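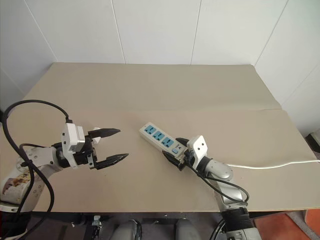 Section 4: Handing a part across

I'd do this one after homing both arms, while the Vumdale kit is still in slow mode. I used a power strip, but anything long and stiff works.

1. Unplug the strip at the wall. Please don't skip this!
2. Lay it on the table within reach of the right arm.
3. Close the right gripper on one end, next to the switch.
4. Open the left gripper all the way and bring it up to the free end.
5. Press Hold, then check the cable loops on both arms — you want slack at every joint.

Note: If you get error 702, the left arm wants homing again.

Caution: Keep your hands off the table until the light on the Vukeo controller goes green.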